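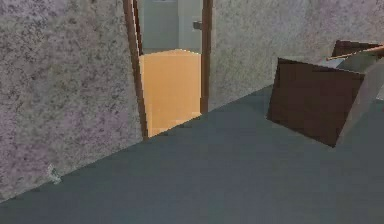
4. Submitting a recording for the Rernotetti Prize

This section covers entries made through the Skevik artist portal. It assumes you already have an account (section 2) and that your label or distributor hasn't entered the record for you. Ask them first. Double entries are thrown out, both copies, and the fee stays with the prize.

4.1 Before you start

Have these ready:
The final master of every track, as WAV files
The release date as it appears on your distributor's statement
Full legal names of all credited writers and performers
A card that accepts foreign charges

The entry fee is 34 euros per category. The portal will suggest extra categories as you go, and it suggests them warmly. Our view is that most records belong in one category, and that a folk album doesn't turn into a jazz album for another 34 euros.

4.2 Entering an album

1. Sign in and choose Entries, then New Entry. If New Entry is gray, your profile is missing a mailing address.

2. Pick Album, Song or Live Recording. You can't change this later. The page says you can, through support, but Eylül Altıntaş tried it for two of our artists last December and was told to pay again and start over.

3. Type the album title exactly as it was released, including capitals and odd punctuation. The portal matches it against the Stöcker catalog and rejects anything that differs.

4. Choose the main language of the lyrics. An album in two languages has to be filed under one of them. "Multilingual" is on the list, but it moves the entry to a separate panel with no prize of its own.

5. Add the credits. Start with the performers, then writers, then producers and engineers. Each person needs a role from the drop-down list.

Note: Names with letters outside plain English are accepted on this page and sometimes mangled on the next. Asger Þorgeirsson came out as "Asger ?orgeirsson" on a printed shortlist. Check the preview.

6. Upload the tracks in running order. The limit is 860 MB for the whole album. A long record at high resolution will go over it, so send 16-bit files.
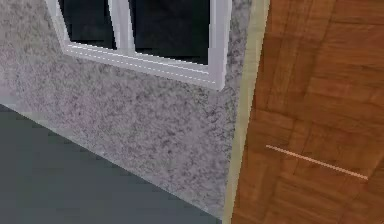

If the upload bar stops near the end, leave the window open and wait. Refreshing wipes the tracks and keeps the credits, and then you're matching one to the other by hand.

7. Write the artist statement. You get up to 164 words. The guidelines call it "central to the jury's understanding." Gisela Ehlers sat on the jury for three rounds and remembers reading very few of them, so write it plainly and don't lose a weekend over it.

8. Open Preview and read every line. Then choose Submit and Pay.

Caution: Payment is final. There is no refund for an entry ruled ineligible, even when the portal itself let it through.

4.3 After you submit

You should get an email with an entry number. Keep it. The status page shows Received, Screened or Listed, and it can sit on Received until the shortlist is out. We wouldn't read anything into that.

Each category has 19 places on the longlist. Being on it lets you use the longlist badge, which Skevik sells separately. Jana and Detlef Wiegand bought one for their second album and saw no change in sales — your results may differ, but ask to see some figures before you pay.

4.4 Offers from Illix

Entrants may get a message from Illix offering "campaign support" during voting. You don't need it to be considered. The rules say jurors may not be contacted at all, and it's hard to see what would be left to support. To stop the messages, go to Profile, then Partners, and clear both boxes. The second one is under the fold.

Steps checked against the portal on August 25, 2019.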